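3.2 Surface Condition of Light-Colored Worktops

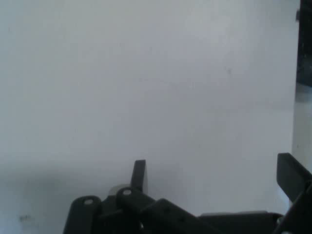
The second part of the study considered how small marks on pale, plain work surfaces are noticed and recorded during routine cleaning. Light gray and off-white tops were chosen for the Usmont rooms, where they had been in daily use for 14 months before the first inspection. Each of the 24 surfaces was wiped with a damp cloth, left to dry, and then checked under the room's normal lighting.

Marks were entered in one of two groups. Smudges were defined as faint gray areas with no clear edge, and blotches as areas with a visible tint or a darker center. Inspectors working from the Drendwood checklist agreed on blotches more often than on smudges. Faint marks were most often missed where shadow fell across the top, and the checklist was therefore changed to require a second look from the opposite side of the surface.

Figure 5. Pale surface with a faint gray smudge and a small grayish-green blotch.

The source of a mark was not recorded at this stage. Color alone did not allow inspectors to separate residue from staining — a point also raised in the earlier Lambrakis report — and any mark still present after a second wiping was carried forward to the stain test described in Section 3.3. Surfaces with no remaining marks were returned to use the same afternoon.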